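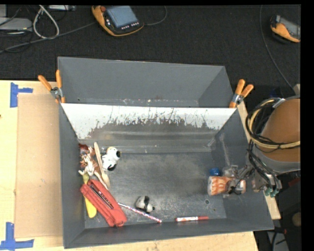
The big gray bin, with its worn white paint.

Newsletter > Shop Talk > Spring

A Word About Proofs

By Theda Harms

Every print shop has a banner on the back wall that the customer never came for. Ours reads GRAND REOPENNING, and it is eight feet of very nice vinyl. We printed it exactly as sent. The customer had signed the proof, his partner had signed the proof, and I had looked at it myself while eating a sandwich. It hangs over the laminator now and I have grown fond of it.

I bring it up since proof season is on us. Between now and early summer Tosari Signs turns out more banners, yard signs and truck doors than in the rest of the year together, and most of the delays happen in your inbox. We send a proof. You open it on your phone at a red light (please don't), you see your logo, you feel a warm glow, and you type "looks great!!" Two exclamation points, in my experience, mean the phone number is wrong.

So read the number out loud. Better still, call it. In February we did a run of 200 yard signs for a lawn outfit whose last four digits were supposed to be 1054 and went out the door as 2054. The person at the other number is a retired gentleman who now knows a great deal about other people's crabgrass. He was nicer about it than I would have been. We reprinted at cost, and the lawn people sent him a fruit basket.

Colors are the other thing. Your screen is lit from behind and your sign isn't, so the orange you fell in love with at your kitchen table will come out a little calmer on aluminum. If the shade matters to you, ask for a printed swatch. It costs next to nothing and adds a day. Siwan Gwilliam, who runs the big printer, keeps a drawer of them and will happily talk about red until you have to leave.

On vehicle work, send us the real make, model and year, and park the thing where you can see all sides of it before you answer. The Terkby delivery van had a sliding door we hadn't been told about. With the door closed it said FRESH BREAD DAILY. With the door open it said FRESH DAILY, and then some letters. They've kept it that way and claim business is up.

A few bits of housekeeping:

Proofs are good for 2 rounds of changes at no charge. Round three is when we start charging, and also when we start sighing.

Logos copied off your own website are too small. They were too small last year as well. Ask whoever drew it for the vector file, and if that was your nephew, ask your nephew.

We're now stocking Wiltari matte film for window lettering. It goes on with less swearing than the old stuff and the price is the same.

Pickup is at the side door while the front counter is being redone. There is a sign. It has been proofread by four people and the arrow still points slightly at the dumpster.

The next newsletter will cover grommets, by popular demand, meaning Siwan's.

Tosari Signs & Print | Reply to this newsletter to reach the shop | © Tosari Signs & Print. All rights reserved. | Back to top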